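Speaker notes: Reading Out Loud in Wemville
Friends of the Library evening, Tuesday, December 6, 2022
Talk plus questions. Keep water on the lectern this time.

Thank them for coming out on a weeknight, and thank Jihad Hakim for the introduction, whatever he ends up saying in it. Wait for the people in back to find their seats. The coats take a while.

Start with the radio. When I was a girl in Trerville we had one radio in the kitchen, and on Sunday evenings a man with a very tired voice read novels on it, a chapter a week, and my mother would not let anybody run the faucet until he was finished. I didn't know the names of most of the books until I was grown. I knew the voice, though, and I knew that if you missed a week you had to go next door and ask. Tell the part about asking Mrs. Boutros and getting the whole chapter back wrong, with a wedding in it that wasn't there. (Pause here, they usually laugh at the wedding.)

So when people ask me how the reading series got going, I tell them it began with that kitchen, and then it took me most of my life to do anything about it.

The first season. We had the small room upstairs at the Felten branch, 38 chairs, and a lamp that belonged to Nizar Semaan. I had written to more authors than I care to remember. Two said yes. One of them was Jad Mansour, who had just brought out his memoir of growing up over his uncle's record store, and who is the reason I can stand here at all, so say that slowly and look for him, he said he would try to come.

Jad read for much too long. I had asked for twenty minutes and he gave us closer to an hour, and I sat there in the front row making little faces at him, and do you know, not one person got up. He read the chapter about the summer the store flooded and they dried the record sleeves on the clothesline. Afterward a woman came up to the table with a sleeve from that very store, price sticker and all, and asked him to sign that instead of the book. He had to go stand in the hall for a minute.
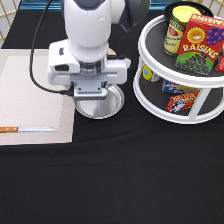 Robot arm over a round silver pan on black cloth.

Next, what makes a good reading. Go easy here, there are writers in the room and they get nervous.

Pick something with people talking in it. Description is lovely on the page, and I would never tell a writer to cut it, but by seven thirty at night folks have had their supper and they want to hear somebody argue. Hussam Abu Hammour reads only dialogue when he visits. He does both voices, and his landlady is so good that I've had letters asking for her back.

Tell us where we are in the story, but keep it short. If the setup needs a family tree, pick another chapter. I have sat through a family tree. It had five generations in it and I still couldn't tell you who got the farm.

Read slower than feels right. Then slower than that. My own trick is to write the word BREATHE at the top of each page, and yes, I did once read it out loud.

(Skip to the Q&A section if it's past eight.)

The interviewers. We changed over to the conversation style in our third season, when Nabil Semaan came back from the college and offered to ask the questions. I was against it. I thought people came for the book and would feel cheated by two chairs and a rug. Well, I was wrong, and Nabil has been very nice about it for years. He reads the whole book twice, and the second time he marks only the places where he got bored, and he asks about those! The authors look alarmed for a second and then they tell him the truth. Give the example of the poet and the missing chapter, without her name.

Mention the signing line. Please have your book open to the title page, and please tell the author how you spell your name, even if it's Ann. Especially if it's Ann.

What's coming in January. We'll be downstairs in the big room while they paint ours. Hussam is back with the new stories, and there will be an evening of song lyrics read as poems, which was Jad's idea and which I'm told will include no singing. Flyers are on the table by the door. We printed 500, so take some for your neighbors, take some for your dentist.

Close with the letter from the man in Trerville who used to listen to the same Sunday program. It's in the blue folder. Read just the second paragraph, the one about his father shelling peas and stopping when the chapter got good. Don't try to read the ending, I never get through it.

Then questions. Repeat each one back so the rear rows can hear it. If no one starts, call on Nizar and ask him about the lamp.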